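Robotics Software Engineer, Perception and Planning

Hastovlow — Manipulation Software Group
Posted 2022-06-08

Hastovlow develops control and planning software for two-finger grippers used in small-parts handling. We are hiring one engineer to work on Skaltateo, our pose estimation and grasp planning stack. The position is full time and on site at the Mthembu building.

The main input to Skaltateo is wrist-view video recorded with a hand-held gripper. Trajectories are recovered offline, filtered, and passed to policy training. Fast hand motion is the largest open problem: feature tracks drop out, the pose estimate drifts, and the segment has to be rejected. We currently discard nearly 40 percent of recorded segments at this stage. The fingers stay much sharper than the background, so masking them before feature extraction is required.
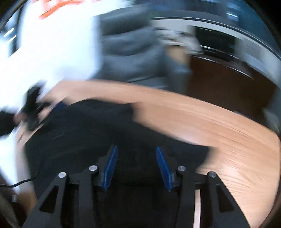 Issue 17

Motion blur on the tabletop and everything behind it, with the blue pads and pivot pins still usable as a reference for finger opening.

Duties

Maintain the visual-inertial tracking front end (C++) and its regression tests.
Write blur and exposure checks that run at ingest.
Estimate finger opening from the pad positions and align it with the pose stream.
Extend Jastden, our internal replay and labeling tool (Python).
Review planner changes for timing and joint-limit violations.

Requirements

At least 2 years of work on SLAM, state estimation or motion planning.
Good C++ and Python, and experience with wide-angle camera calibration.
Ability to read a log and state what failed.

Experience with real-time control loops is useful but not required. A degree is not required if the work history covers the points above.

To apply, send a resume and one code sample to the Hastovlow hiring desk, quoting reference 19. The sample may be old — please note what you would change. Interviews consist of a code review and a technical discussion. The start date is in November.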